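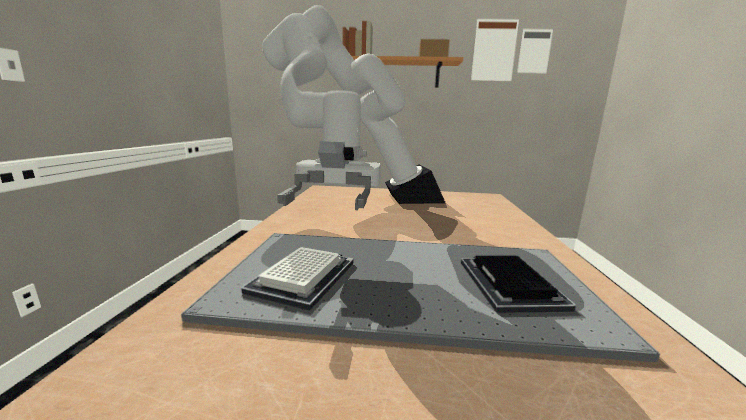 Prullel two-station plate cell, render. White plate left, black plate right.

PRULLEL BENCH CELL, TWO-STATION
Plate handling for small and mid-size labs
In stock — ships from Wirkiddale

Quick version: one arm, one breadboard, two plate holders. Picks up a plate, moves it, sets it down, goes back for the next one. Sits on a bench you already have. Built for labs where somebody's whole afternoon is carrying plates from one spot to another.

Full quote form is at the bottom of the page. Please put your bench depth in the notes box, we end up emailing everyone to ask.

What's in the package
Arm, gripper and base mount
Perforated breadboard
Two plate holders
Controller, cables, stop button on a lead
Step files for the holders if you want to make your own
One day on site with our installer, second day if you're running more than one shift

Readers, washers and sealers not included. We can talk to most of them. Ask before you buy, send the model number and the firmware version if you can find it.

What it does to the workday
Most of the calls we get are about this and not the arm, so it goes near the top.

The Cuevas lab put their first cell in last November. Before that, two techs per shift on plate moves, back and forth, timer on the bench, timer in the pocket. In the first month the cell logged 2,036 transfers. The techs are still there, same headcount. What moved is the hours. Morning is loading and labeling, then the cell runs, and people are on sample prep and review, which had been getting pushed to the end of the day or to the next one.

Some of it is less fun. Somebody has to own the cell. Restarts, gripper checks, the call to us when a holder gets bumped. Cuevas gave that to one tech per shift and put it in the job description with a pay step. We recommend doing the same. Labs that leave it as a side task call us a lot more, usualy late in the day.

Also breaks. Hand work has small pauses built in, walking over to the reader, talking to whoever's there. Take the walking away and people sit longer. A couple of sites have rearranged the room so prep is on the far side. Worth thinking about before install, moving a cell later means re-teaching every position. 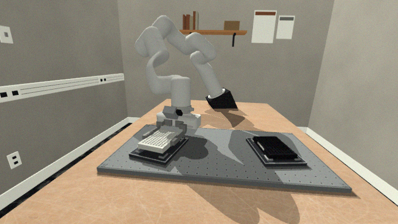 Gripper over the white plate, left station.

Teaching positions
Done from the tablet. Jog the arm over the plate, save, jog to the next, save. Two stations is 43 minutes on our checklist the first time through, including the test runs with blank plates. Do use blank plates. Approach height is set per station, so a deep plate and a shallow one can live on the same board.

Holders bolt to the grid, so a station can be turned at an angle if that suits your reach better. Write down the hole positions. Photo on a phone is fine.

Who can teach it: anybody who has done the half-day class. No programming. There's a script mode if you have someone who likes that kind of thing, and it's locked by default.

Working next to it
Risk assessment is yours to do, we send the template filled in as far as we can. Speed limit is set at install and needs the supervisor code to change. Stop button goes where people can get to it from the prep side — ask the techs where, they know which way they turn.

Don't reach across the board during a run. Pause first. Sounds obvious, it's the number one habit from hand work that sticks around, and the people who were fastest by hand are the ones who do it.

If the gripper loses a plate the cell stops and waits. It won't try again by itself. We get asked to change that every few weeks and the answer is still no.

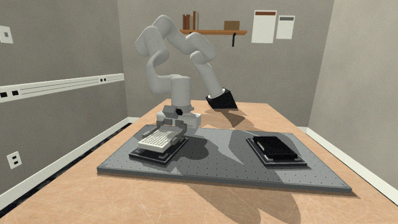

Grendthorpe wrote in to say the pausing is the part they'd argue with: "We pause it, grab what we need, start it again, and by Tuesday the run log is a mess. Nobody on nights can tell what got interrupted. Can you make it ask for a reason?"

Added, thank you. Current software asks for a reason on every pause, pick one from the list or type your own. The reasons show in the run log and in the shift summary. You can turn it off. Summary shows the cell's stops and not who pressed the button, and we keep it that way on purpose, two labs asked for names and we said no. If your techs think the log is there to score them they stop using the pause.

Older cells get the update free, send us the serial number.

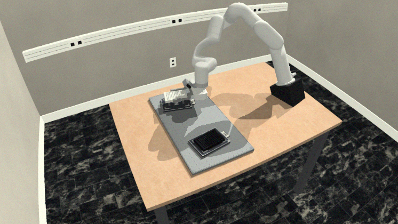
SPECS / ORDERING

Stations: 2 standard, up to 13 with extra breadboards and the rail kit (separate quote, longer lead time)
Plates: standard footprint multiwell, light or dark, lids on or off. Lids need the lid routine, tick the box
Mounting: bench top, flat and solid. No carts, no benches on casters
Power: ordinary wall outlet, its own circuit if you can
Noise: quiet enough to talk over
Cleaning: wipe down, list of approved wipes comes in the box. No bleach on the gripper pads

Service plan: $1,363 per year per cell. Covers one visit, pads, software, phone support on weekdays. Loaner arm if yours has to come back to Wirkiddale. Without the plan, parts and travel billed as they come.

Training: half-day class, up to six people, on your own cell. Please send the people who'll be using it. We've had classes full of managers and then had to drive back and do it agian for the bench.

Trial: four weeks, you pay freight. Give us a list of the moves you do most, how many per shift and who does them now. Include nights if you have nights, they get left off the list and then they're the ones alone with it.

Returns within the trial, original crate please. Keep the foam.

Request a quote — two business days, faster if the bench depth is in there.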